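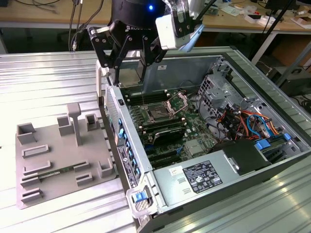 Girnton program gives old desktop towers a second working life

GIRNTON — Zelleo is pleased to announce that its computer refurbishing program will open to households across Girnton this May, after a long and very happy stretch of working only with schools and small offices. In that time the bench has seen 3,669 desktop computers come through the door, and a good many of them are back under desks doing honest work again.

Anyone who has ever pulled the side off an old tower will know the feeling — the dust, the colourful knots of cable, the drive cage that has caught more than one knuckle. Our bench favours the older full-sized cases for exactly that roominess. A tower is laid on its side with the panel off, so that the motherboard, the memory slots, the processor socket and the power supply can all be got at without anybody standing on their head.

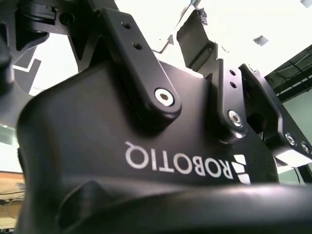 At the Zelleo bench in Girnton. The household program opens in May.

"People apologize for the state of the machines they bring us, and they really needn't," said Raquel Cordeiro, program lead at Zelleo. "A computer that's too slow for one family can be a perfectly lovely homework machine for another, once it's had a proper going-over and some fresh memory."

The processor socket gets particular care. Its pins are fine and easily bent, and the bench checks them under good light before any chip goes in. Cables are sorted and tied back, labels on the power supply are read and recorded, and parts that can't be used again are set aside for metal recovery. 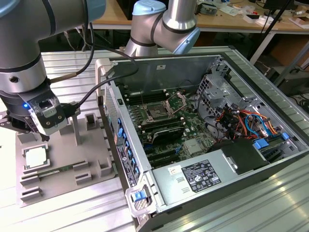

Thilini Siriwardena said she would sooner see a tower mended than traded in, and that she hoped more neighbours would go looking in the basement for the one they'd forgotten.

Households may bring in towers of any age, with or without a hard drive. Owners are asked to keep their monitors at home for now, as shelf space is tight, but keyboards in decent colour and condition are always welcome. The first 229 finished computers have been promised to families on the waiting list, and Zelleo hopes to reach 2,000 households in the program's opening year.

Drop-off begins at 9 a.m. at the side entrance. Inquiries may be directed to Henk Van Dijk at the Zelleo front desk.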